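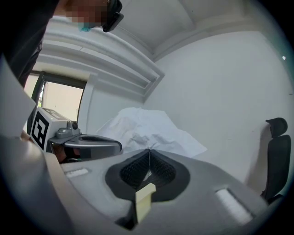

Gripper view, with the marker cube on the other gripper at left.

Tikthorpe: two-handed demos with hand-held grippers

Tikthorpe is a set of household demonstrations recorded by people, with no robot in the room. The demonstrator holds a gripper in each hand and does the job, and each gripper's camera records what its own fingers are doing. We love working this way! You can try a new task the moment you think of it, and a bad take costs you nothing but the take.

What you get
168 episodes from two sites, Tapley and Clivden. Video is 30 frames per second from each gripper, plus finger opening and gripper pose. The whole thing unpacks to one folder per episode, left and right kept apart.

Poses
Each gripper carries a square marker, so whenever one camera catches the other gripper we get the offset between the two hands for free. It works better than we hoped - even close to the rim of the fisheye, once the lens model is right. Please use the calibration file that ships with your site. The Tapley one was redone in February and the old copy will give you bent paths.

Faces are pixelated in every episode. The lens is very wide and picks up the demonstrator more often than you would guess.

Training
Our Clurnel loader reads the folders as they are. A batch size of 32 and 3000 steps is enough to see whether your setup is learning anything. Start with one site, then add the other.

Known problems
Finger opening drifts in a few of the long Clivden episodes. Strong window light can wash out the marker, and those stretches are flagged in pose_ok.

Last updated 11 September 2019. Questions, fixes and new task ideas go to Pauline Rudd - she really does want the task ideas.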